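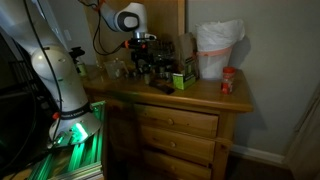 Section 4. Working Around Furniture: Setup Rules and Good Practice

Welcome to the part of the Dreldale manual we get the most mail about! Sections 1 through 3 got your arm bolted down and talking to the control computer. Now you get to put it next to real household furniture and let it handle real household things, and a few good habits at this stage will save you a lot of broken jars.

The rules below apply to any single arm on a fixed stand working over a dresser, counter, shelf or desk. They come on top of the arm maker's own safety instructions and never replace them. If the two disagree, follow the arm maker.

4.1 Before you power up

1. Check that the stand is tight. Push on the frame at the height of the base plate. If it rocks at all, go back to Section 2 and redo the feet.

2. Put the furniture against a wall or clamp it. A dresser that slides a little every time the gripper touches down will ruin your saved positions by lunchtime.

3. Close all drawers and doors on the side facing the arm, unless opening them is the task.

4. Trace every cable by hand from the base to the wrist. Leave enough slack for the full turn of each joint, and make sure no loop can hook a knob, a handle or the rim of a bin.

5. Place the emergency stop where the operator can reach it without leaning over the work surface. Press it once and confirm that the control screen reports it.

6. Fill in the top half of the session sheet (Form D-48).

CAUTION: Never reach between the arm and the furniture while the arm is powered, even if it is standing still. The gap can close from either side.

4.2 Laying out the objects

This is the fun part. A good layout looks like somebody's actual home, with bags, boxes and bottles standing wherever they happened to land. Go ahead and make it messy! Just keep it messy within these rules.

1. Empty and rinse spray bottles before they go on the surface. Fill with plain water if the task needs weight.

2. Keep glass at least 40 mm back from any front edge.

3. Tall items such as bins and standing paper bags go toward the back or the far side, out of the path the wrist takes on its way down. If a tall item has to stand up front, set it as an obstacle in the Astex planner first.

4. Tuck down loose plastic. Bin liners and bag handles catch on fingertips more often than anything else we test with.

5. Leave out lighters, blades, medicine and anything under pressure.

6. Take one photo of the finished layout and save it under the session number.

Note: Tight groups of small, dark containers are hard for people as well as for cameras. Walk around to the side and look at the gap under the fingers before you trust the view on the screen.

4.3 Light

Turn the room lights on for setup, for clearing up, and whenever a person is inside the marked floor area. Dim light is allowed during a run if the task calls for it and the operator can still see both the gripper and the cables.

Learn the status lights on your own arm and base, and tape a copy of the color chart beside the screen. Colors mean different things on different makers' equipment, so a chart borrowed from the lab next door is worse than no chart.

4.4 First descent

1. Set the speed limit to "Setup" in the Astex panel.

2. Raise the gripper well clear of the tallest object.

3. Bring it over the target, stop, and check clearance from two sides.

4. Lower in short steps. Stop above the objects — a hand's width is plenty — and look again.

5. Close the fingers on nothing, open them, and go back up.

6. If all of that went smoothly, save the position and repeat at working speed.

CAUTION: If the gripper presses on an object and the arm stops with code 273, do not pull the object free. Back the arm up along the path it came down, then clear the code. Code 301 means the stop came from a cable or joint limit, so inspect the cables before you move anything.

4.5 Changes since the last edition

Revised 6 February 2021. The glass rule in 4.2 is new and was worked out by Hường Doãn at our Mekcombe site. Nhung Đỗ rewrote 4.4 after the August training round, and the step with the empty finger close is hers. We love that one. It takes a few seconds and shows up a badly seated finger right away.

Users of the older Tô stand should read Appendix C before step 1 of 4.1, as the feet adjust from the top.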